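Published by Flultetti. Posted 4 August 2019

Lungile Rampersad has written word puzzles for mobile since her student days. Her latest, Lurnero, gives the player a grid of letters and a single clue, and went on sale for Windows and Android tablets in May. We spoke to her and to the programmer, Mpho Modise, about how the levels are made.

The grids are generated, then edited by hand. Modise wrote the generator, which places the answer first and fills the remaining cells from a weighted letter table. "Plain random filling gives you too many consonants," he says. "Players spot the answer by looking for the vowels. We weight the table by position as well as by frequency."

Each batch contains 40 grids. Rampersad rejects any in which a second word fits the clue, and on a normal pass 14 of them go back. "The checker catches exact matches in the dictionary file. It doesn't catch a clue that reads two ways. I do those on paper."

Difficulty is set by three values: word length, clue distance and the number of false starts in the grid. A false start is a run of letters that begins a valid word and then fails. The first 20 levels allow none. After that the limit rises to six.

Hints were the part they changed most. An early build, tested under the name Drenier, sold hints for coins. The released version gives one free letter per level and stores unused ones. "The save file got bigger and the code got shorter," Modise says. 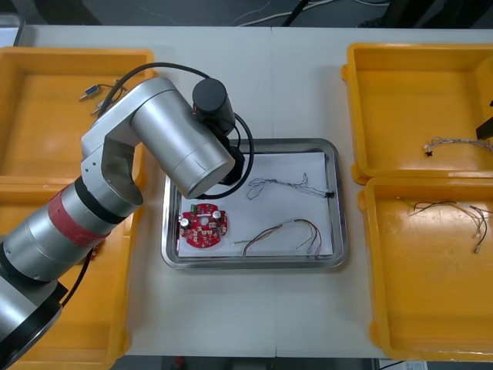
Robot arm over a steel tray on a white work table.

The game runs offline. Scores are uploaded when a connection is found, and the older score is kept if the two clocks disagree. Modise regards this as a fault and intends to fix it in the next update, along with text scaling on small screens.

Rampersad is now writing clues for a second pack, called Chettiar, which will use longer words and the same generator.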